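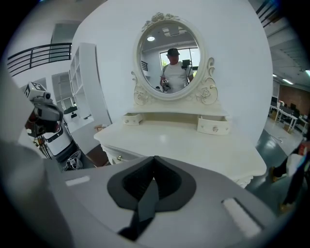

Re: [pridbridge-walks] Getting to the old waterworks, and is it worth it?

2025-12-18

Hi all,

Answering the question from last night, quoted here so it doesn't get lost under the parking thread:

> We have most of a day in Pridbridge in April, coming in by train
> from Triswood. The guidebook gives the old waterworks a single
> line and the map on the town site shows two different places with
> that name. Which is the real one? Can you walk there from the
> station with a kid who is 8? And is there anything to see if
> the tower is closed? We'd rather not rent a car. Any food tips
> welcome too, we are not fussy.

OK, so both of the places on the map are real, sort of. The one by the river is the pumping house, and the one up the hill is the tower and the covered tank. People in town call the whole hillside Waterworks, including the streets that got built long after the pumps stopped, and the bus stop with that name is at the bottom, nowhere near the tower. I got off there on my first visit and walked in a circle for most of an hour (it was raining, too).

From the station, go out the east side, the one with the bike racks. The west exit looks like the main one and dumps you on the ring road. Follow the canal with the water on your left until you get to the second footbridge. Cross there, and you'll see the pumping house chimney over the roofs. It's flat all the way and an 8-year-old will be fine. We did it in 19 minutes with a stroller and one stop to look at ducks.

The hill is another story. There are steps straight up from the back of the pumping house, and they're steep and the handrail gives out partway. I'd take Schnyder Lane instead. It goes up in long bends past the allotments and comes out right at the tank. You get the view over both rivers from the last bend, and there's a wall that's just the right height for sitting on with a sandwich.

If the tower is closed — and in April it probably will be on weekdays, the season was starting late the last couple of years — you can still walk all the way around it, and the grass roof of the tank is open. It has these little brick air vents poking up everywhere, which my two treated as a playground. You can drop a "hello" down any of them and get a really good echo back. I'd plan on half an hour up there, more if it's sunny.

The pumping house keeps different hours from the tower. Last time I went it was open every day except Monday, from 9, and the ground floor was free. The big beam engine is in there, plus a model of the whole valley with lights that come on when you push the buttons. Half the buttons worked. There's a longer leaflet behind the desk if you ask for it, much better than the folded one in the rack, with an old street plan in the back showing where the open channel used to run. You can follow a good part of it through the old town, down Kindbridge Street and along behind the market hall. Look for the long strip of darker paving. I love that walk and I never see anyone else doing it!

Food: the market hall for lunch, no question. The soup counter at the far end, and the bakery stall next to the flower people. Bring cash for the soup. The cafe at the pumping house is OK for a hot chocolate but it closes early and runs out of everything before that.

If you end up staying over, we had two nights in a guesthouse at the top of Kindbridge Street, in the steep part. Very frilly upstairs, and quiet, and the breakfast was huge. You can hear the church clock if the window is open, so pack earplugs if that kind of thing bothers you.
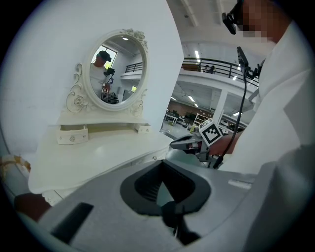 The dressing table with the rose-topped mirror, Kindbridge Street

One more thing about the trains. The direct one from Triswood only runs a few times a day and the others make you change at the junction, where the connection is tight and the platforms are on opposite sides. If the first leg is late, don't run for it with a kid, just get the next one. And check the last direct train back before you set out, it's earlier than you'd think on Sundays.

To whoever asked about the tunnel under the canal in the other thread: the town was charging for the guided tour and you had to book ahead, and the group size was small. I haven't done it myself. I have the leaflet from 2000 that shows the old entrance, and I can scan that page if it's any use to you, but the new entrance is somewhere else and I don't want to send anybody the wrong way.

Have a great trip, and please post what the tower hours were when you get back, the page on the town site is way out of date.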